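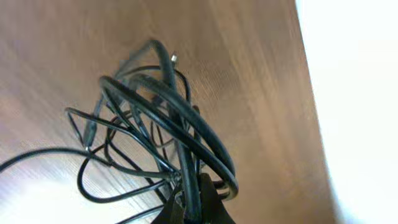

The Cable Drawer, Emptied

Soledad Begay keeps a kitchen timer on her workbench and sets it for 50 minutes. When it rings, the untangling stops for the day, even if there is one knot left. She has been sorting other people's cords for a living since she left her job in an electronics repair shop, and she says the timer is the only tool she would refuse to give up.

Most of her work comes from home offices. People move, change jobs, replace a monitor, and the cords from the old setup go into a drawer with the cords from the setup before that. Black cable is the worst of it. A power lead, a charging cord and an audio cable can look the same once they have been wound through each other, and the thin ones work their way into the loops of the thick ones every time the drawer is opened.

Her method is slow and does not involve pulling. The whole bundle goes on a table, with space on every side. She looks for a loose end, preferably one with a plug or connector on it, and pushes it back through the nearest loop. Thick cords come out first. They are stiffer and hold their shape, so once a heavy loop has been opened up it tends to stay open, and the thin cords can be lifted out of the space it leaves. If a knot tightens, she puts it down and starts from another end.

"People want to shake it," she says. "I let them shake it once."

Shaking does help a little with cords that are only resting on each other. It does nothing for the ones that have passed through a loop, and a heavy plug swinging around will often make a new tangle.

Once the cords are apart, she lays them out straight and leaves them overnight. A cable that has been folded hard will keep the bend for a while. Laid flat in a warm room, most of them relax enough to coil properly. Any cord with a split jacket, a bent pin or exposed wire goes in the recycling box, along with anything that gets hot in use.

Then comes the question of what to keep. Fadwa Kabbaj, who runs the storage supply shop Feketance with her brother, has a simple rule for customers: keep a cord if you can name the device it belongs to and the device is still in the house. She allows one spare of each common type. Her shop sells a divided cable box called the Drevotstead, with 11 compartments, but she tells first-time buyers to try sandwich bags and a shoebox for a month before spending anything.

Labels matter more than the container. Masking tape folded over the cord near the plug works fine. Write the device and not the connector, so "kitchen speaker" and not the name of the plug on the end. Begay also writes the length on anything longer than 2 yards.

For coiling, she follows the over-under method that stage crews use. The first loop is laid normally and the next is turned under with a twist of the wrist, then the two are alternated to the end. A cord wound this way lies flat and runs out without kinks. Wrapping it around the hand and elbow puts a twist in every turn, and the cord will fight back the next time it is used. Fasten the coil with a hook-and-loop strip, loosely. Rubber bands dry out and stick to the jacket.

Darnell Okafor hired Begay in January to go through the cords from a design office he was closing. The job took three visits. He ended up with one box on a closet shelf and a full bag for the electronics drop-off. He has since added a single phone charger to the box, coiled and taped, and he still hasn't found the cord for his scanner.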